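Subject: Re: [shadow-maps] Acne and stepping on near-overhead lights

On the list, Pimley wrote:
> We have moved the tableware catalogue over to Tindora and the shadows
> have got worse. The old renderer gave us soft edges without any
> tuning. Now I get either striping on the flat surfaces or a gap
> between the object and its shadow, depending on the bias. Is there
> a bias value that people use as a starting point? Map size is at the
> default. One directional light, no fill.
>
> Also, does the filter radius do anything? I have had it at 2 and
> at 30 and can't see much between them.

There is no single bias value worth passing on, because the one you need depends on the size of a shadow texel in world units. Work that out first. Take the width of the light's orthographic box and divide by the map resolution. If the box is fitted to the whole room and the object is a piece of crockery, each texel may cover several millimetres of floor, and no bias setting will repair that.

Tindora fits the box to everything flagged as a caster. In our Skatosby test set the floor was flagged by default, so the box took in the full floor plane. Turning off casting on the floor (it should still receive) shrank the box to the objects alone. The change in edge quality was larger than anything we had from quadrupling the map size. 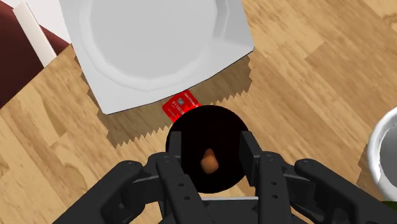
Herath replied off-list that the stepping and the striping should be treated as separate faults, and asked for that to be put to everyone. Striping is self-shadowing and responds to bias. Stepping along the outline is plain undersampling and does not. Raising the bias to cure the second only detaches the shadow from the object, and you then have both faults. I agree with this.

On the order of work, I would do the following.

Fit the light box first, by hand if need be. Keep the near and far planes tight as well, as depth precision is wasted otherwise.

Set the constant bias to zero and bring up the slope-scaled bias until the striping goes on the steepest surface you have. Then add the smallest constant term that clears the flat ones. Bevels and shallow rims are the usual trouble spots.

Leave filtering until last. The radius is in texels, so a value tuned on one box will look wrong on another.

As to the radius doing nothing: check the filter mode. In the build we have, the radius is read only when the mode is set to percentage-closer. In the basic mode the field can still be edited but is ignored. I have reported this as ticket 323 and it is still open. It was present in release 28 and I have not tried anything later.

If you can post the box dimensions and the map size I will work out the texel figure. Please also say whether the light is parented to the camera, as that will make the edges crawl when the view moves and needs a different fix (snapping the box to whole texels).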